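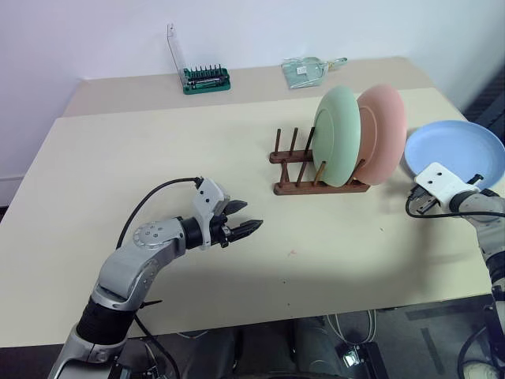 Niall Ritchie has replied to my last thread to tell me a family memoir is only as good as its footnotes, and that if the author can't prove her grandmother was on that boat she should have written a novel.

Niall, I like you, but no. I've just finished The Ekura Letters for the second time and the bits I keep going back to are the ones she can't prove!

For anyone who missed yesterday: it's Isla Chisholm's book about her gran, who left home at 21 with one suitcase and wrote back to her sister for years. Only 9 of the letters survive. The sister burned the rest, or said she did.

So there's a whole winter with nothing in it. And she doesn't make it up -- she writes down what the coal cost and who was living downstairs, and then she says she doesn't know. I had to put it down and go for a walk after that chapter.

Ewan Lindsay asked if it's a slog. The middle is, a bit (the court case over the shop goes on forever, skim it). The last 2 chapters I read standing up in the kitchen.

My copy's the January paperback, which has a new afterword. A reader wrote in about the downstairs neighbour and I won't spoil it, but get that edition if you can.

Next up is the Theophilus Sarpong one about his father's printing press. Craig Munro has had my name down for it at the library since before Christmas -- still waiting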